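In defence of the hallway

Every second renovation show I watch has the same moment. Someone in a hard hat slaps a wall and says, "This all comes out, and then it's one big open space." Everybody cheers. I sit on my couch and mutter at the telly, because I love a hallway and I reckon we've been far too quick to knock them down.

I grew up in a weatherboard place in Ornavdale with a hallway that ran from the front door to the laundry. Six kids' worth of school bags lived along it (we were a family of four kids, the other bags belonged to cousins who never quite went home). You could play cricket down it if Mum was out. It was the coolest spot in the house on a stinker of an afternoon, and the dog knew it before any of us did.

My neighbour Jadwiga Czarnecka did the big knock-through a few years back, and it looked gorgeous! It also meant that when her husband put the blender on at 6 in the morning, the whole household was up. She told me she'd started taking phone calls in the car. That's a lot of money to end up in the driveway with the windows wound up.

The argument against hallways is always that they're wasted space, and I do get it. If you've got 70 square metres to play with, giving up nine of them to walking about feels mad. My mate Jianguo Meng draws house plans for a living over in Plirton, and he'll go on about circulation space until your tea's cold. But even he has a hallway at home, and even he admits he likes shutting the door on the kitchen when the dishes are piled up.

A door is a lovely bit of technology, when you think about it. You can sulk behind one. You can wrap presents behind one, or practise the clarinet badly, or just let a teenager have their own weather system in there. Take away the hall and you've got doors opening straight onto the dining table, and some poor kid in a towel doing the dash past Grandma and her scones.

So paint yours a decent colour, hang the dodgy family portraits and put a lamp at the far end. Mine's mustard and I don't regret it one bit. 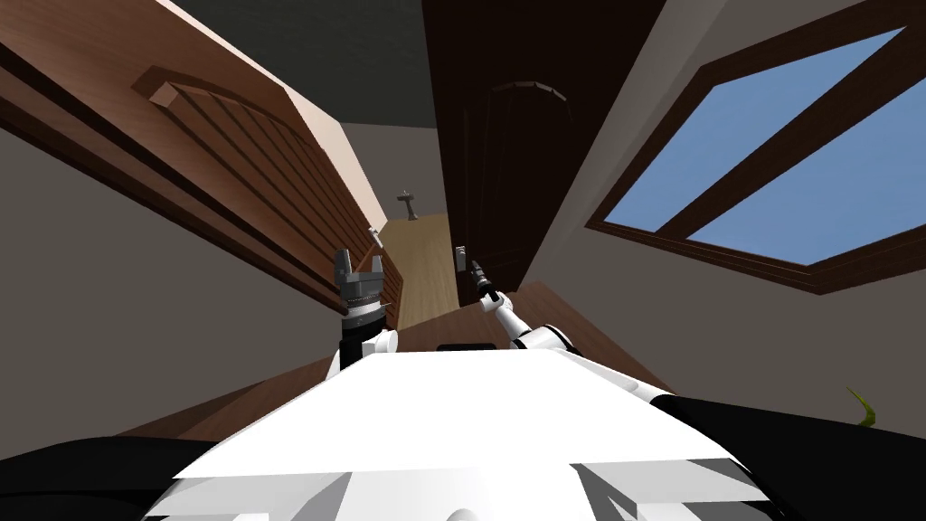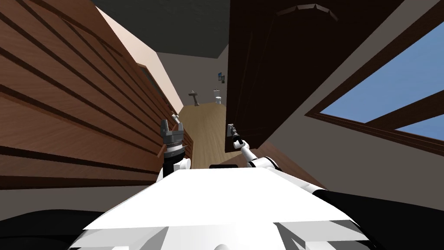 A narrow hallway with a dark brown door, two views.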